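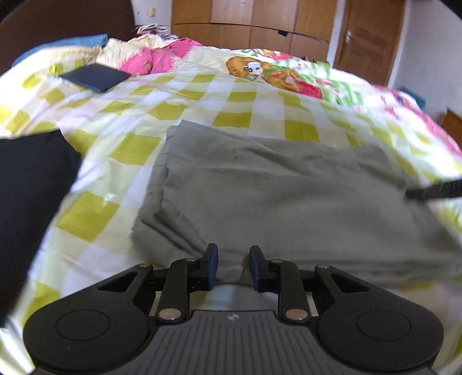
Tool 4, jaws open, in front of the folded gray cloth on the checkered cover.

List: Plovgate gripper users
Date: Sunday, January 7, 2024
Subject: Re: Jaw closes off center after pad swap

Replying inline. The picture at the top is tool 4, same hand-held body as yours, for reference when I talk about the pins and the pads.

> We have two of the Plovgate hand-held grippers on the folding job.
> Both were fine until June, when we put new pads on. One of them now
> closes off center. The left finger gets to the middle first and pushes
> the right one back a little before the grip builds up.

Check the linkage before you blame the pads. The fingers sit on black arms with six pins in total, four small ones up near the tops of the arms and two larger ones low down, one on each side of the ribbed plate. On ours the play has always been in the large pair. Hold the body still, take one finger at the pad and rock it toward and away from you. Then do the other. If one side rocks and the other does not, you have your answer and the pads have nothing to do with it.

To tell a large pin from a small one as the source, press a fingertip on the pin head while a second person rocks the finger. A worn pin can be felt moving against the arm. A worn small pin shows up as twist in the pad. A worn large pin shows up as the whole finger leaning.

> I took the pads off again and refitted them, no change. Screws are
> tight. Do they need to be glued as well?

No glue. It makes the next change miserable and leaves a ridge behind the pad that puts the face out of parallel. Clean the finger face down to bare material, set the pad, and start both screws by hand before tightening either. Then close the jaws on a strip of plain office paper and tighten with the paper clamped. The pads find each other that way. If you tighten with the jaws open, each pad goes wherever its screws pull it.

After that, do the paper test properly: one strip at the top of the pads, one at the bottom, jaws closed, pull each in turn. Equal drag means the faces are parallel. If the top strip slides out and the bottom one tears, the faces are toed out and you need to go back to the screws.

> The opening reading in the log is also off. Fully closed used to be 0
> and it now reads 4. I have been subtracting 4 from everything in the
> spreadsheet.

Please stop doing that. The offset is not constant over the stroke, so the correction is right at one end and wrong at the other. Redo the zero after every pad change, even if the new pads came out of the same bag as the old ones.

The order we use:

1. Power the tool and leave it idle until the reading stops drifting.
2. Close by hand, no object, no paper. Hold it closed.
3. Store zero in Clikix. Wait for it to confirm before letting go.
4. Open fully to the stop. Hold it there.
5. Store full scale.
6. Cycle open and closed ten times, then check zero again. If it has moved by more than one count, go back to step 2.

Full scale on our tool comes out at 1000 counts if everything is right. If yours stops short of that, look for something fouling the arms. We have pulled thread out of the linkage more often than I would like. It wraps at the small pins, where it is hard to see against the black parts, and it takes tweezers and a bright lamp.

> How often do you grease the pins? The sheet that came with ours says
> every 400 cycles, which seems a lot for a tool that only touches cloth.

We follow the 400 but use very little, and we use dry lubricant. Wet grease on this tool collects lint, and lint plus grease turns into a paste that wears the pin holes faster than running dry would. It also ends up on the fabric. If yours has been greased, take the pins out and wash them and the arms before you change over. Mixing the two is worse than either alone.

Keep the pins in order when they come out. They bed in to their own holes. I lay them on a strip of tape in the same pattern as on the tool, with left and right written on it.

> Last thing. It grips a towel well but drops thin cotton. Is this the
> same fault?

Could be, but thin cotton is a fair test of pad surface too. Wipe the pads with a damp cloth, let them dry, and try again before changing anything else. New pads carry a film from the mold that takes some time to wear away. If wiping cures it for an hour and then it comes back, the film is not your problem and I would look at the off-center closing again. A finger that arrives early drags the cloth sideways, and by the time the other one gets there the fold has slid out of the gap.

For approach, we come in low and bring the pads to the near edge of the folded cloth with the jaws open. The cover underneath should be pulled flat first, or the lower fold gets picked up along with it. Anything with a strap on it goes in a separate batch in our log, as the strap changes where the weight hangs and the results are not comparable.

Two things I do not have an answer for and would like to hear about from others on the list.

First, pad wear. We changed at 104 hours on one tool and the old pads measured the same as new at all corners. I changed them anyway, on the Daneshvar schedule, and then had to redo the zero for no gain. If anyone has run a set until it failed, what did the failure look like?

Second, the Tumen firmware. After the update our tool reports a closed reading slightly before the jaws touch. It does this only on fast closes. I have gone back to the earlier version on tool 4 and left the new one on the spare until I can compare them on the same cloth.

If you send me the log from the off-center tool, please send the raw one without the subtraction, and include ten empty cycles at the start. Slow closes for the first five, fast for the rest.

Tool 4 bench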